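**For release in March**

# Corklow to drop the word "perfect" from its T-shirt folding guide, and asks other laundry services to do the same

Corklow, the wash-and-fold service based in Stetongate, will publish a new guide to folding T-shirts this month. It is four pages long and free, and it doesn't promise that folding a shirt will change your life.

We have read a lot of folding advice over the years. Much of it says a T-shirt can be folded in two seconds, that it will stand up in a drawer by itself, and that it will come out without a crease. We tried those methods on our own work tables and we are not convinced. A two-second fold is usually a two-second fold of one shirt, brand new, after a good deal of practice. Give the same person a basket of soft, stretched, much-washed cotton and the trick gets slower and the pile gets crooked.

Corklow spent the winter folding 615 T-shirts by five different methods, then put them away in ordinary drawers and pulled them out again. Staff at our Stetongate shop did the folding between paid orders. It wasn't a laboratory test and we don't claim it was. All we wanted to know was which folds were still folded after someone had gone looking for the shirt at the bottom.

## What we found

The plain fold won. Lay the shirt face down, bring each side in toward the middle, turn the sleeves back so they lie flat, then fold up from the hem. Most people's parents taught them some version of it. Of the 110 shirts folded this way, 100 came out of the drawer in a state we would hand to a customer.

The pinch-and-flip fold, the one that does so well in short videos, came last. We had trouble getting the sleeves to match, and the hem tended to wander. A few of our staff like it and will keep using it at home. We have no plans to use it on paid orders.

Rolling did better than some of us expected for travel and worse than its fans say for drawers. Rolled shirts take up about the same space as folded ones once the drawer is closed, whatever the pictures suggest. They also hide the print, so you end up unrolling three to find the one you want.

As for folding boards, we tested the Naruneo flip board as well as a piece of stiff card cut to size. Both give an even width, and that helps if you are stacking shirts on an open shelf. We couldn't see enough difference between them to recommend spending money. If you already own a board, keep it. If you have a cereal box and scissors, you have most of one.

## Where folds go wrong

The guide spends a full page on sleeves, and we make no apology for that. In our piles, a lumpy shirt was nearly always a sleeve problem. The body of a T-shirt is close to a rectangle and more or less looks after itself. A short sleeve is an awkward wedge, and when it is tucked in at a slant it leaves a thick spot on one side that throws off everything stacked on top.

Our advice is dull. Get the body flat first. Run a hand from the collar to the hem, then out to the side seams. Deal with one sleeve, look at it, and then deal with the other. If the two sides don't match, open the shirt and start that part again, as no amount of patting will fix it later.

Dark shirts get their own short note. On black, navy and deep brown cotton it is hard to see a fold line under a weak bulb, and the stitching at the hem is often the best thing to go by. Line up the stitching and the cloth will mostly follow. A pale table or a sheet of plain paper underneath helps too - the edge of the shirt shows up properly and you can tell if it is straight.

Small chest prints are useful for the same reason. They give you a fixed point to measure from. They are less useful when they have been sewn or printed off centre, and on cheaper shirts that happens more than you would think. Trust the seams first.

## What the guide leaves out

There is no section on joy, calm or mindfulness. There are no before-and-after wardrobes. We don't tell readers how many T-shirts to own, and we haven't included a thirty-day plan.

We also left out any claim about time saved. One folding product we looked at promised to give back up to 281 hours over the life of the product. We could find no working behind that number and we wouldn't know how to produce one of our own. Our folders got a bit quicker over the winter, as people do when they repeat a job. We can't say how much of that was down to the method.

Readers may ask why a company that charges for folding would hand out instructions. The short answer is that we don't expect many customers to leave over it. People who send out their washing are mostly short of time, and a four-page guide doesn't add an hour to anyone's evening. The ones who fold at home may as well have advice that has been tried on old shirts.

## Availability

The guide will be on the counter at the Stetongate shop and at the Rawat Street drop-off point from the middle of March. It is printed in black ink on plain paper, with large type so it can be read from the far side of an ironing board. Copies are free and there is no email sign-up. Schools, shelters and community laundries may photocopy it without asking.

A second guide, on fitted sheets, is being worked on. We have not yet found a method we believe in, and it will not be released until we do.

## About Corklow

Corklow washes, dries and folds household laundry for homes and small businesses in and near Stetongate. The company has one shop and one drop-off point. It does not sell folding boards, drawer dividers or storage boxes, and received no payment or free goods from any maker named in this release.

**Media enquiries:** please ask at the Stetongate counter between 9 am and 4 pm. Sample copies of the guide can be set aside for collection, and reporters are welcome to bring a T-shirt of their own and try the plain fold at the front table.

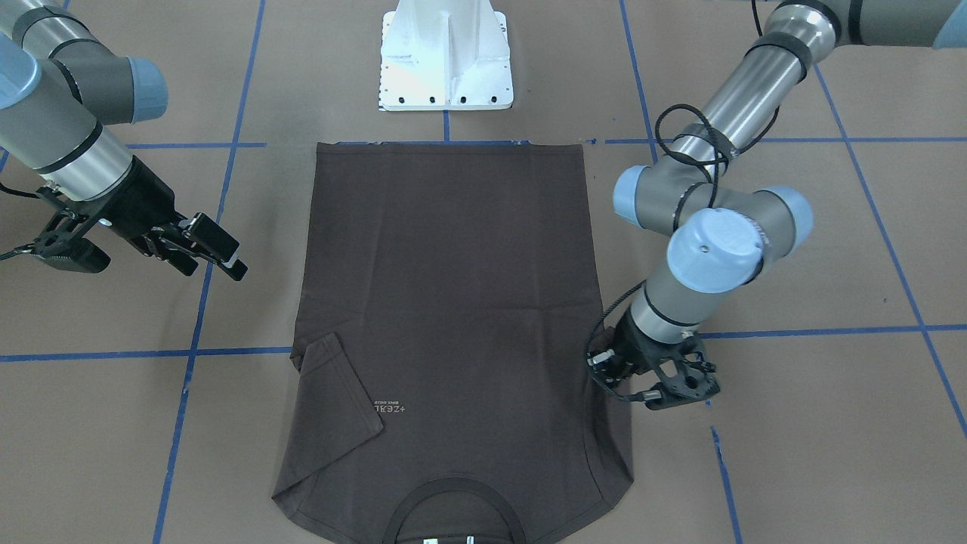
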